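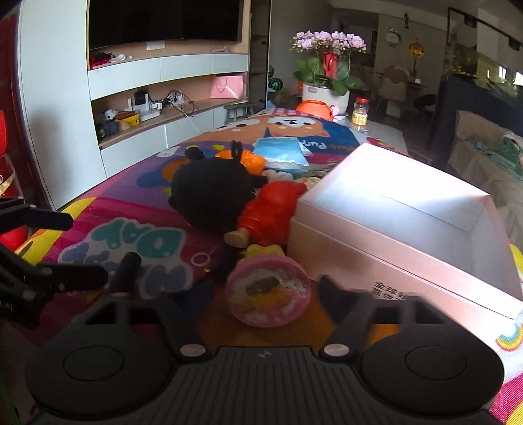
Toys out on the play mat, with the big pink box open and ready.

How to Pack a Toy Box (and Why the Big Stuff Goes in First)

Okay, I have a question for you. Have you ever tried to shut the lid on a toy box and it just would not go down? You push. You sit on it. You take one thing out, and now it shuts, but there's one sad toy left on the floor.

That used to be me every single night! I'm Analyn Mangubat, and when I was a kid in Hisdale I was the worst packer on my whole street. Now I write about everyday things for kids, and packing a box is one of my favorites, because there's real science hiding in it.

Look at the red toy with the big round black head. It's lying on its side, and it's the kind of toy that causes trouble. Round things are bossy. They touch the side of a box in one little place and then curve away, and all the room around that curve is just air. Grown-ups who study this stuff call the empty bits "gaps" or "voids." I call them pockets, because you can put things in them.

So here's my first rule: big, round, and lumpy goes in first. If you fill the bottom with little things and then try to put a big-headed toy on top, it rolls around up there and the lid won't close. Put the big one in while you still have space to turn it. Try it lying down. Try it on its head (toys don't mind).

Next come the flat things. The round thing with the pink rim has a flat face, and flat faces are great, because they can lean up against a wall of the box like a book on a shelf. It takes up hardly any floor that way. When I was little I always laid things like that down in the middle and used up half the bottom of the box. Oops.

Then, soft stuff! A soft packet like the light blue one can squish a little, so it can go where a hard toy can't. Soft things change shape and hard things don't. If you have a sock or a doll blanket, keep it until near the end and tuck it in wherever there's a space.

Little things go last. Do you see the small cream-yellow round thing next to the red toy? Something that size can drop right down into a pocket. If you want to see this work, try it in the kitchen. Fill a jar with big dry beans, right to the top, so it looks full. Now pour in some rice and give the jar a gentle shake. Where did the rice go? It slid down between the beans! The jar was full of beans, but it was full of air too.

My cousins in Fullusstead and I did this one July with a jar of buttons. We fit 163 big buttons in, and then 49 tiny ones on top of that, and the lid still went on. We were so proud. We left it on the windowsill all summer and wouldn't let anyone open it.

Want to try it with your own box? Spread everything out on a mat or a rug first, so you can see all of it at once. Pick out your biggest toy and start there. Then go flat, soft, and small. If the lid won't shut, don't squash it! Take out the top few things and turn one of them a different way.

One more thing, and it's important: keep tiny pieces away from baby brothers and sisters. If you have a baby in the house, put the very small things in a jar with a tight lid on a high shelf.

Words to know

Gap: an empty space between things.
Volume: how much room something takes up.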